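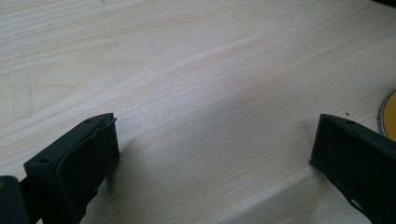 Photo: Balthasar Kuster, project group 2

Automation at Rüegg - what changes for the staff
Project report, submitted 9 January 2025

Why this topic. Balthasar had a summer job at Rüegg (returns and sorting, small warehouse), so we could get in and talk to people. They want part of the sorting table done by a robot arm from Drollovik. Not installed yet, planned for April.

What happens now: workers do the sorting with hand-held grippers and the movements get recorded. Trash in the bin, small parts in the basket. Over and over. We got to see 1061 recordings listed in the log, the target is 2000.

Who we asked - 8 people, all from the day shift. Nobody from nights, no time, sorry. Main worry was not the job itself but the pace. If the arm sets the speed, who decides on a break? Wendelin Fuchs (shift lead) told us breaks stay as they are. Two of the workers didnt believe him.

Other points from the interviews:
- gripping with the tool is slower than by hand, tiring for the thumb
- some like it, less boring then the belt
- want it in writing what the recordings are used for
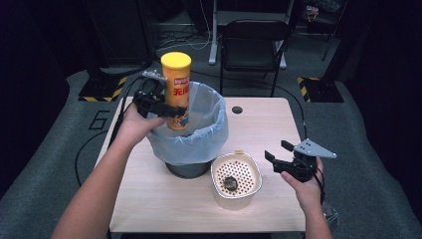
Who teaches the arm what to do?
The sorting staff. Their recorded movements are the training material, and for now they get the normal hourly rate for it, no extra.

We think that should be paid better. It's a skill, and it stays in the machine after the person leaves. Rüegg had no comment on this when we asked.

Still missing: costs, the night shift interviews. Wage table is in the appendix.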